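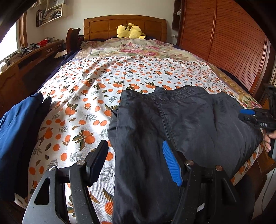 Bed with fruit print sheet, rose blanket at the head end.

April 27, 2024
3 min read

Medal group, cont. Picking up from the last entry, which stopped halfway through the ribbon question.

Box from the Rathore family opened on the bench. Contents: 4 medals, mounted court style, one loose cap badge, a pay book with the back cover gone. Group is an ordinary trio from the first war plus a long service medal. Rim naming checked under the x10 loupe. Number and initials agree on the trio. Long service has the same number but rank is corporal, trio says private. Fine, later issue.

Victory medal ribbon is on backwards?? No. Checked against the one in the drawer, rainbow is symmetrical, I was tired. Leave it.

War medal: someone has been at it with metal polish for years, high points on the horse nearly flat. Pink residue in the lettering. Took it out with a cocktail stick and white spirit, cotton bud after. Two passes. Do NOT dip. Stopped when the bud came up clean, did not chase the dark toning round the rim, owner's choice if they want it brighter and I'll argue against it.

Backing board is damp-stained and the card smells. Tested with the pH pen, acid. New board cut from the Clikari museum card, 2 mm, first one came out short by a hair so cut again. Old stitching kept in a labelled bag with the old board. Thread on the new mount is the undyed cotton, not the polyester, that went furry last time.

Pay book. Pages 2 to 6 stuck together at the gutter. Tried the thin spatula dry, got one corner up and stopped, paper starting to lift with it. Into the humidity box overnight with blotters, look again in the morning. Whatever's written on page 4 is showing through from the back in purple, copying pencil, so no wet treatment at all, it will run. Put a note on the lid of the box saying so.

Regiment: cap badge is a different regiment to the one on the medal rims. Could be a transfer, could be a swap with a mate, could be bought at a fair. Medal roll might settle it. Have not written anything on the reciept beyond "badge, one".

Stock: low on blotters, out of small silica bags. Fakach do the bags, Kulumo were cheaper in April but sent the self-indicating kind with the orange beads, which stained the tissue.

To do
- pay book, check damp level before lifting
- photograph rims again, raking light, the last lot were too shiny to read
- medal roll for the badge question
- ask family about the missing back cover, may be in the same drawer at home
- replace loupe bulb, its flickering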